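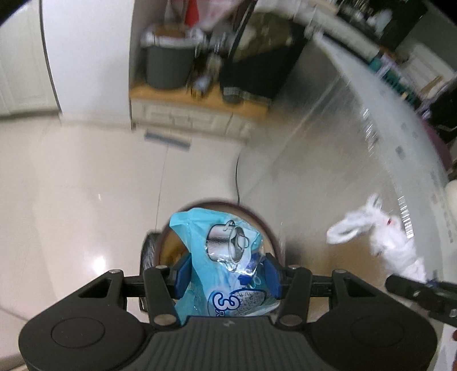 *Reading time: 4 minutes (5 if you stop to go and look under your sink)*

# The Scratchy Thing by the Sink

Somewhere in your kitchen there is a scratchy pad. It doesn't look like much, and it has probably spent its whole life next to something more interesting, like the cookie jar. Before it lived by the sink it lived in a crinkly packet, very often with a gleaming pot printed on the front. The pot on a packet of scouring pads is always spotless. Yours has oatmeal in it.

So how does a scratchy pad get oatmeal off a pot?

## Why food sticks in the first place

Run your finger along the inside of a metal pot. It feels smooth. Your finger is wrong, but don't blame it, because the bumps and dents in the metal are far too small to feel. When food cooks, runny bits of it sink into those tiny dents. Then the heat dries them out and they set hard, a bit like glue.

Sugar and egg are the worst. Cheese thinks it is the worst and is very proud of itself.

Water can soften the stuck food, and dish soap can loosen the greasy part. What's left over has to be pushed off, and pushing is the pad's job.

## Rubbing, but with a fancy name

Scientists call it **abrasion**. It means wearing something away by rubbing it with something rough. You have done abrasion yourself if you have ever:

- used an eraser
- sanded a piece of wood
- fallen off a scooter

A scouring pad is a tangle of thin strands. Some pads are made of metal strands and others of plastic ones. Each strand has an edge, and each edge scrapes off a crumb of dried food too small to notice. One strand would take until your birthday. A whole pad has lots and lots of strands all scraping together, and you get to go back to whatever you were doing.

The gaps between the strands matter too. They give the crumbs somewhere to go. They also give the crumbs somewhere to stay, and that's why an old pad smells like an old pad.

## The hardness rule

One rule explains nearly everything about scrubbing: **a harder thing scratches a softer thing.**

Dried oatmeal is softer than the pad, so the oatmeal loses. A plain steel pot is pretty tough and usually comes out fine. But a nonstick pan has a thin, slippery coating, and that coating can lose as well. Glasses, shiny plastic and your mom's car are also on the list of things not to scrub. (Ysaline Ferrand, who taught me to do dishes, kept a frying pan with a large bald patch in the middle. She said it was a lesson. It made terrible eggs.)

## Try it: the great oatmeal race

Ask a grown-up before you start, mainly so they can't say later that you didn't.

You need two old metal spoons, a little cooked oatmeal, a bowl of warm water, a soft sponge and a scouring pad.

1. Smear the same amount of oatmeal on the back of each spoon.
2. Leave them overnight. Tell people it's science.
3. In the morning, rub one spoon with the dry sponge and the other with the dry pad. Do 30 rubs each.
4. Look at both spoons. Which has more oatmeal left?
5. Now soak both spoons for 40 minutes and try again.

Most people find that the soaking makes a huge difference. Grown-ups know this already, and it is why they say "I'm just letting it soak" and then leave the room.

## Words to keep

**Abrasion:** wearing something away by rubbing.

**Scour:** to scrub hard with something rough. You can also scour a room for your missing shoe, but that needs less elbow.

**Residue:** what's left behind when you thought you were finished.

When you're done, rinse the pad, squeeze it out and stand it somewhere it can dry. The spoons go back in the drawer, clean ones only.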